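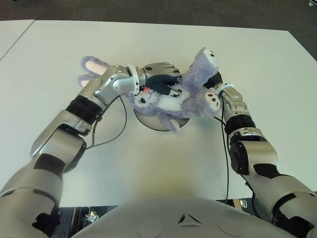 About Curkura

Curkura is a laundry and mending workshop in Prultcombe. We wash, repair and alter the things which people have at home: curtains, blankets, coats, table linen, cushions, soft toys, work clothes. We do not do wedding dresses and we do not do leather. For both of these we are happy to give you the address of somebody better.

The business was started by Khrystyna Kuzmenko, who is also the person writing this page. English is my third language and I ask you to forgive the places where it can be heard.

How it began

I learned sewing from my grandmother, Mrs Hnatiuk, in a village where the nearest shop for cloth was a half day away. She did not throw away a sheet. When it was thin in the middle she cut it along its length, turned the two good sides to the inside and sewed them together, and so it had a second life. After this it became pillowcases, then cloths for the kitchen. I thought all families did so. When I came to England I was surprised to see how many good things stand in bags outside the charity shop with only a broken zip.

At first I worked in the laundry of a hotel on the Irent road. It was heavy work but a very good school. There I learned about temperatures, about hard water, and about what happens to a wool blanket when somebody is in a hurry. In the evenings I took small repairs at home for neighbours. Later the neighbours told other neighbours, and my kitchen table was never free for eating.

The workshop opened in June, in the old wool shop behind the post office. The previous owner left us the long wooden counter and all the small drawers with labels in her handwriting. We have kept them. Some of the labels are no longer true (the drawer "Baby Pink 3 ply" has hooks and eyes in it), but we know where everything is.

What we do

Washing. Each item is looked at before it goes in the water. We check the label, and if there is no label we test a corner. Colours are washed with their own kind. Feather pillows need a whole day to dry and sometimes longer, so please do not bring them in the morning and hope to sleep on them the same night.

Mending. Zips, hems, pockets, linings, elbows, lost buttons. We darn socks if they are wool. For knitwear we match the yarn as near as we can, and if we cannot match it we will tell you first and show you the colours we have. Some customers prefer a repair which can be seen. I like these very much, but I do not do them without asking.

Altering. Curtains from the old house almost never fit the new house. Please measure from the rail, not from the top of the window, and write the numbers down. If you are not sure, we can come and measure in Prultcombe and in the villages on this side of the Irent.

Filling and stuffing. Cushions and soft toys which have gone flat can be opened, washed and filled again. With old toys we are careful about the face. We will not change eyes or a nose unless you ask us, and we give back to you any old part that we take out.

Our prices

The price list is on the wall beside the door and it is the same for everybody. A simple trouser hem is £2 more if there is a lining. For anything bigger we write an estimate on paper, and we begin only when you have said yes. If the work is easier than I thought, you pay less. If it is more difficult, you pay what is on the paper, and I have learned something.

For orders over £50 we ask for half of the money at the beginning.

Our book

Every item is written by hand in the book, with a number, a name and what is wrong with it. In our first year we wrote 794 numbers. I did not expect even the half of it. The same number is sewn on a small cotton tape inside the item and we remove it when you collect. If you find one of our tapes still in your coat, please excuse us, and you can cut it with nail scissors.

There is also a box of spare buttons on the counter, 3,000 of them when my nephew was ill from school and had to be kept busy. You are welcome to search in it while you wait. One or two buttons are free. If you take a full set for a coat, please put something in the tin.

How we like to work

I would like to say clearly when a thing is not worth the repair. It happens perhaps with a cheap lining which has become like paper, or when moths have been in a carpet for many winters. Then I will say it, and you can decide. Sometimes a customer wants it repaired in any case, for reasons of the heart, and this is also a good reason.

We use a washing powder without perfume. If you are used to a strong smell from your laundry, ours may seem to you not finished, but it is clean.

Uncollected items are kept for a long time, longer than we have place for. Please come for them. The green curtains with the number written on the bag as "Mrs P., upstairs room" are still here and they are very nice curtains.

Visiting us

The door is at the side, through the small yard. Push hard. If the bell does not ring, knock at the window, as the machines are sometimes louder than we are. You can leave a bag with your name and telephone number in it and we will ring you before we do anything.

Page last changed on Tuesday, August 4, 2020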